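Evening learning in Mandwood: an interview with Paora Tawhiri

The Hedimura Institute has offered evening classes to adults in Mandwood and the neighbouring villages for many years. Enrolment fell sharply when the bus timetable was reduced, and the Institute's governors asked the new Head of Adult Learning, Paora Tawhiri, to review the whole programme before the spring term. The review was completed in February. Mr Tawhiri spoke to the Institute's newsletter about its findings and about the changes that learners can expect.

He began with the question of who comes to evening classes and who does not. "We had assumed that people were staying away on account of the fees," he said. "We wrote to former learners and received 163 replies. Fees were mentioned, certainly, but the start time came up far more often. A class that begins at half past six is of very little use to a person who leaves work in Tagle at six and has a child to collect."

From the summer term, most classes will therefore begin at a quarter past seven. Mr Tawhiri acknowledged that this would not suit everyone. Older learners in particular had told him that they preferred to be home before dark, and for them the Institute will repeat the most popular language and history courses in the afternoon. Whether the afternoon classes continue into the autumn will depend on numbers.

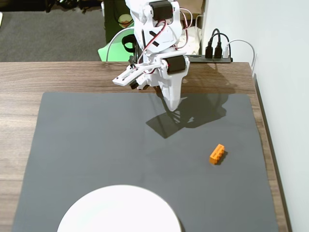
The list of courses has also been shortened. The Institute advertised 43 courses last year, and a good many of them did not run. "I think we did people a disservice there," Mr Tawhiri said. "Someone would enrol for bookkeeping in the summer, arrange their shifts around it, and receive a letter a few days before the start to say that it was withdrawn. They would get their money back, but they would not come to us again, and I cannot blame them." Under the new arrangements, a course that appears in the printed list will run, even if the group is small. The cost of doing so will be met from the general teaching budget.

Asked how the Institute had decided what to keep, he explained that popularity had been only part of the matter. Introductory Italian is always full and was never in doubt. English and mathematics for adults have much smaller groups, and some learners take several terms to feel ready for an examination. "Those classes are the reason the Institute was founded. If I had to close the building and teach in a corridor, they are what I would teach in the corridor."

Mr Tawhiri came to adult education by an indirect route. He left school without qualifications and worked for a timber merchant in Stasness, where a supervisor noticed that he was doing the stock calculations in his head and suggested that he attend a night class. He recalled the first evening with some discomfort. The tutor had asked everyone to read a paragraph aloud, and two of those present did not return the following week. "I have never asked a group to read aloud on a first night," he said. "We now cover this in the induction for new tutors. A person may have spent thirty years avoiding exactly that moment, and we should not put it at the front door."

The induction itself has been rewritten. Tutors will spend an evening observing an established class before they teach their own, and each will be paired with a colleague from a different subject. The pairing was suggested by the tutors themselves – a pottery tutor had asked to sit in on a grammar class, and both had found it useful. Payment for preparation time, a long-standing complaint, will be introduced at the same time.

The conversation then turned to the matter of examinations. A minority of courses lead to a recognised certificate, and there has been pressure over the years to increase the proportion. Mr Tawhiri is cautious. He regards certificates as valuable where an employer or a college will ask for them, and he intends to keep the present arrangements in English, mathematics and bookkeeping. He sees less reason to examine a learner in watercolour. "We had a gentleman who attended local history for eleven terms and never wrote a word of coursework. He found his grandmother's house on a tithe map. I do not know what form I would fill in to record that."
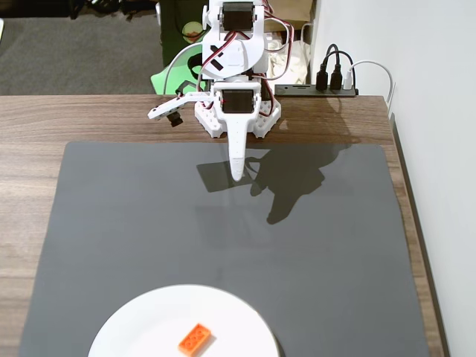 A table with a small white arm at the far edge.

Transport remains the largest difficulty. The last bus to Stasness leaves Mandwood at ten minutes past nine, which means that learners from the village must leave a class early or arrange a lift. The Institute has asked the operator whether the departure might be moved back in term time, and a reply is awaited. In the meantime, a lift-sharing sheet is kept at reception. Learners who wish to offer or request a place should give their name and the evening on which they attend, and should not write down their home address.

Some classes may also be taken out to the villages. A trial in Stasness will begin with English for adults, using a room at the primary school. Mr Tawhiri would like to offer something similar in Tagle, although a suitable room has yet to be found. Heating costs have ruled out the former chapel.

He was asked, finally, what he would say to a person who had been thinking of enrolling and had not yet done so. He replied that they should telephone, or call in at reception, and ask to visit a class before paying anything. "It is a normal request and we are glad to arrange it. They can sit at the back and leave at the break if they wish. The coffee is 3 minutes' walk away, in the main hall, and I am usually there."

The summer course list will be available from reception and from the public libraries in Mandwood and Tagle. Learners already enrolled will receive a copy by post.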